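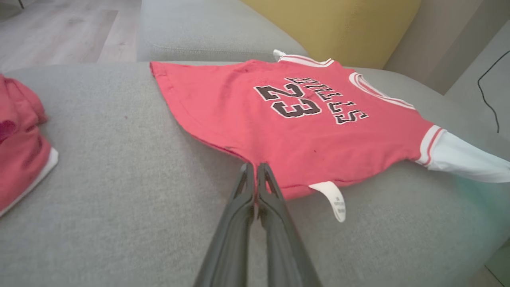

So is the former Marance swim coach going to prison? He is, for 29 months, and he has to report by June.

I was in the second row of the courtroom when the judge read it out, and I'll admit I had to ask the woman next to me to repeat the number. The sound system in that building is terrible. She'd written it on the back of her hand in blue pen, and she held it up for me to see.

If you haven't been following this one (and I've been boring my family with it since last summer), the short version goes like this. He ran the youth swim program at the Marance town pool for 13 years. During that time he also handled the club's money, which came in from parents as monthly dues, meet fees and travel deposits. A good chunk of it went into an account at Astorgate Savings that only he could sign for. In November he pleaded guilty to two counts of wire fraud. He admitted he'd spent the money on himself, mostly on boat payments and a condo rental at Gritach Lake.

The total came to roughly $70,000. That's the figure both sides agreed on in the plea deal, and he's been ordered to pay every cent of it back. How fast he'll do that is another matter. The payment schedule hasn't been set, and his lawyer told the judge he's now working part time at a tire shop and has sold the boat at a loss.

I grew up swimming in that pool, before his time, so I went in with feelings about it. What got to me was the parents. Several of them spoke, and they weren't all angry in the same way. One mother said she'd picked up extra shifts to cover a travel deposit for a meet in Ojeda, and then the kids were told the bus company had canceled on them. There was no bus company! The prosecutor said so flat out. No bus was ever booked, and the deposits were gone inside a week.

A father who spoke after her said he'd defended the coach at first. He'd even stood up at a pool meeting and told other people to quit gossiping. He apologized to them from the podium, looking right at the benches, and then he sat back down without saying anything to the judge at all.

The defense asked for probation. His lawyer talked about the swimmers who'd gone on to college teams, and about a gambling habit that had gotten out of hand, and she handed over a pile of letters from people who still think well of him. I couldn't see who had signed them. The judge said she'd read them all, twice in a few cases, and that some were very moving. Then she said the thing about trust and children's money that you'd expect a judge to say, only she said it pretty sharply, and he put his head down.

He did speak for himself, for maybe a minute. He said he was sorry and that he'd always meant to put it back before the season ended. Somebody behind me let out a big breath at that -- you could hear it across the room, bad speakers or no bad speakers.

After prison he'll be on supervised release for two years. He can't hold any job where he handles other people's money during that stretch, and he has to get treatment for the gambling. The judge recommended a facility within driving distance so his kids can visit, though that part isn't up to her.

As for the club, it's still going. A new coach started in the fall, dues are now paid straight to the town's recreation office, and it takes two signatures to spend anything. I called the office to ask whether families would get their money back directly, and the woman who picked up said restitution goes through the court and then out to the people on the loss list. If you paid a deposit for the Ojeda trip and never heard from the prosecutor's office, call and make sure you're on it. A couple of parents I talked to in the hallway had no idea there was a list.

I've also asked Astorgate Savings how one person was able to open a club account with no second name on it. They said they don't discuss customer accounts. I'll keep asking.

Posted Feb 9, 2023

We use cookies to remember your settings and count visits. By staying on this site you agree to our cookie policy. Accept | Manage settings

© 2023 Marance Courier. All rights reserved. | Contact the newsroom | Back to top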